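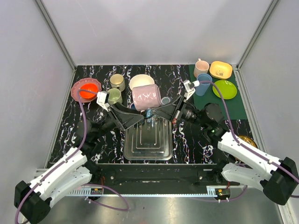
The Flendura tray is the first thing to place on the counter, and everything else in this section is set out from it. Choose its spot before you bring the dishes over. Cups go on the tray upright to serve and on their side or upside down to drain. The small blue cup is upright on the metal, with the ridges running around it, while the pink mug with the white scribbled pattern is on its side. Try not to mix the two positions on the tray at one time, or clean cups will end up next to cups that still have water in them.

3. SETTING OUT THE TRAY, MUGS AND DISHES

This section covers placing the tray, arranging mugs and small dishes next to it, draining, and cleaning. For unpacking, see Section 2. For replacement parts, see Section 6.

3.1 What you need

The tray
A soft cloth
Mild dish soap
The mugs and cups you use every day
Plates and bowls, if you keep them on the same counter

The tray ships with a clear film on the upper face. Peel it off before first use. If a corner won't lift, warm it with your hand for a minute and try again. Don't use a knife.

3.2 Placing the tray

1. Wipe the counter and let it dry.

2. Set the tray down with the ridges facing up. The ridges step down in rings toward the middle.

3. Leave at least 3 inches between the tray and the front edge of the counter.

4. Leave at least 8 inches on one side for plates and bowls. Right-handed users usually find it easier to have this space on the left.

5. Press down on each corner in turn. The tray should not rock. If it does, turn it end for end and press again. A counter with a seam or a raised tile may need one of the stick-on feet from the small bag.

Note: On marble-pattern counters, small drops of water can be hard to see. Run a dry cloth around the outside of the tray when you finish, even if the counter looks dry.

Caution: Do not place the tray on a cooktop, whether or not the cooktop is turned on.

3.3 First wash

1. Wash the tray by hand in warm water with a drop of dish soap.

2. Rub along the ridges. Going across them leaves soap in the corners.

3. Rinse both faces.

4. Dry with the cloth. Air drying is fine after the first week, but the first few times it tends to leave spots.

Some gray residue on the cloth is normal at the first wash. If it continues after three washes, contact the seller.

3.4 Setting out mugs

Most kitchens have mugs from several different sets, and the tray doesn't need matching ones. What matters is the width of the base and whether the handle gets in the way of the next mug.

1. Sort your mugs by base. Wide, flat bases can stand anywhere on the tray or counter. Narrow bases should go in the middle of the tray, where the surface is most level.

2. Put the tall mugs toward the back and the short ones in front.

3. Turn all handles the same way. Pointing to the right works for most people. If two people of different hands share the kitchen, point them toward the front.

4. Leave a finger's width between mugs. Glazed rims chip when they knock together, and the chips are often too small to see until you drink from the mug.

5. Keep small cups in front of larger mugs, never inside them. A small cup pushed into a mug can stick, and pulling it out is the most common way to break a handle.

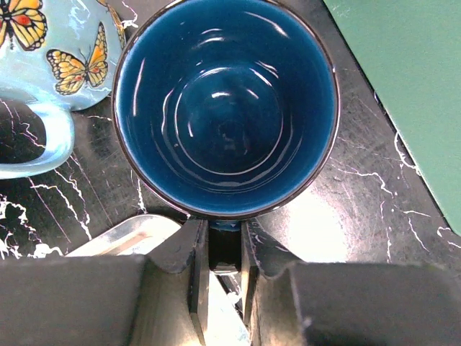
6. Before you put a mug away, look straight down into it under a good light. Coffee rings collect where the wall meets the base. In a mug with a dark, shiny glaze inside, reflections can hide them, so tip the mug a little and look again. If you find a ring, use the method in 3.7.

7. Pick up a mug by the handle, or with one hand around the body. Don't pinch it by the rim. The rim is the thinnest part, and it is also where people drink.

Note: Painted or printed mugs with pictures on the outside should be stored so that the picture does not rub on the next mug. Butterflies, flowers and lettering applied over the glaze wear off sooner than a plain color. If you are not sure whether a design is over or under the glaze, run a fingernail across the edge of it. An edge you can feel is over the glaze.

3.5 Draining a mug

There are two ways to drain a mug on the tray. Either one works for stoneware and porcelain. For thin or see-through cups, use method A only.

Method A, upside down

1. Shake the water out over the sink.

2. Set the mug down on its rim so that it bridges two ridges. A rim that sits flat inside a single ring holds steam and dries slowly.

3. Leave it for 70 minutes at normal room temperature. Thick mugs can take longer.

Method B, on its side

1. Shake the water out over the sink.

2. Lay the mug down slowly, keeping one hand on it until it stops moving. The handle should rest on the tray or lean against a ridge so the mug cannot roll.

3. Turn the opening away from anything already dry.

4. When the outside is dry, stand the mug up and wipe the inside base with the cloth. A little water always stays in the curve of the wall with this method.

Caution: A mug with no handle will roll. Use method A.

Caution: Let hot mugs cool before rinsing them in cold water. A sudden change in temperature can crack the glaze.

3.6 Plates and bowls beside the tray

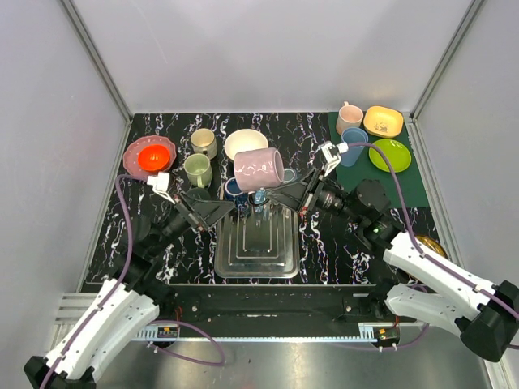
Plates and bowls go on the counter, next to the tray. They are too wide to drain well on the ridges and they take up the space the mugs need. Put the plate down flat first, then the bowl on it, as with the orange-red bowl on the pink plate with the scalloped rim. The mugs can then stand to the right of the plate - the cream one toward the back, the sage-green one a bit in front. Any mug that needs to be moved onto the tray should be carried over the back edge or the side edge, so that drips don't fall on the dishes.

1. Dry the plate and the bowl before stacking. Water trapped under a bowl leaves a ring.

2. Use one bowl per plate. For a second bowl of the same shape, put a folded paper napkin between the two.

3. Check that the foot of the bowl sits inside the flat part of the plate. If it reaches the slope of the rim, use a larger plate.

4. On plates with a scalloped or fluted rim, wipe the edge with a corner of the cloth. Crumbs and soap stay in the curves.

5. Stacks should be no higher than 11 inches, or lower if there is a cabinet door that swings over the counter.

Note: Large dinner plates should go in a rack or in the cabinet. The side space is meant for one or two place settings.

3.7 Removing stains

From mugs

1. Put a teaspoon of baking soda in the mug and add enough water to make a paste.

2. Rub with a damp cloth, working around the base first and then up the wall.

3. Rinse twice.

4. If the ring is still there, fill the mug with warm water and baking soda and leave it overnight.

Don't use steel wool. Gray lines on a light glaze are usually metal left behind by a spoon, and the same paste takes them off.

From the tray

Water spots come off with white vinegar on a cloth. Rinse well afterward and dry right away. Bleach will dull the surface and may pit it. Do not leave salt, lemon or tomato on the metal overnight.

3.8 Common problems

The mugs slide when the tray is moved.
Take them off before moving it. The tray is not made to be carried with mugs on it.

A mug wobbles on the tray.
The base is sitting half on a ridge. Move it toward the middle, or turn it a quarter turn. Some handmade mugs have an uneven foot and will wobble anywhere.

Water runs off the front.
The counter slopes. Put a stick-on foot under each front corner. If the tray rocks afterward, remove the feet and turn the tray the other way.

The tray smells.
Milk has dried under the ridges. Soak the tray in hot soapy water, then clean along each ridge with a soft toothbrush.

Mugs have a white haze after draining.
This is hard water. Wipe them with the cloth while they are still damp.

3.9 Weekly check

Lift the tray and wipe the counter below it.
Look at the stick-on feet, if used, and replace any that have flattened.
Run a fingertip around the rim of each mug to feel for chips. Stop using a chipped mug for hot drinks.
Wash the cloth.

Text of this section revised 12/17/24 by Yevdokiia Demchenko. The stain instructions in 3.7 replace the ones on the printed card in the box.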